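Questions I keep getting about the Nivov grasping write-up, answered in one spot. I'll add to it when new ones turn up in my inbox.

## What is Nivov, in one breath?

It's a training method for picking things up using only a wrist view. No overhead camera, no depth, no object pose handed over by the simulator. The policy gets a small colour picture and the finger opening, and it puts out a small move of the wrist. The new bit is the *re-look* step: just before closing, the policy has to predict what it'll see after the next move, and if the prediction and the real view disagree too much, it backs off and tries again.

## Did the re-look step really help?

Yes, and more than I'd hoped! I ran 1,590 simulated test grasps with it switched off and the same 1,590 starts with it switched on. Failures dropped from 327 to 12. Most of the ones that went away were grasps where a finger landed on top of the object, which was always my biggest headache.

## Why such a plain simulator?

Because I wanted to know what the method was doing before I buried it in textures. Hirnimell (my little simulator, named after nothing in particular) has flat colours, soft lighting and one object at a time. I tried fancier backgrounds early on and spent most of November chasing rendering bugs, so I went back to grey – no regrets.

## What does the policy get to look at?

Pretty much a view like this one, shrunk down:

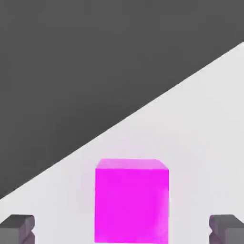 *Wrist view in Hirnimell: magenta cube between the two notched grey pieces, pale floor behind.*

The bottom edge matters a lot more than people expect. When I masked out the two bottom corners, the policy got noticeably worse at lining itself up, even though the cube was still in plain sight. My guess is it's using the gaps on either side of the cube as a sort of ruler, but I haven't proven that and I'd love for someone to have a proper go at it.

## Does colour matter?

A bit. I trained on magenta and tested on other colours, and grey objects gave it the most grief. Randomizing the colour during training fixes nearly all of that, at the cost of a longer run.

## Have you tried it on a real arm?

Not yet. The Paulík baseline I compare against has only been run in simulation too, so at least it's a fair fight. Please don't quote my numbers as if they came from hardware.

## How long does training take?

It takes 2 days on my one desktop card. The Astomeck branch is quicker but it skips the colour randomizing, so pick your poison.

## Can I use the code for my thesis?

Go for it! Cite the write-up, and tell me which branch you used, or I won't be much help when something breaks.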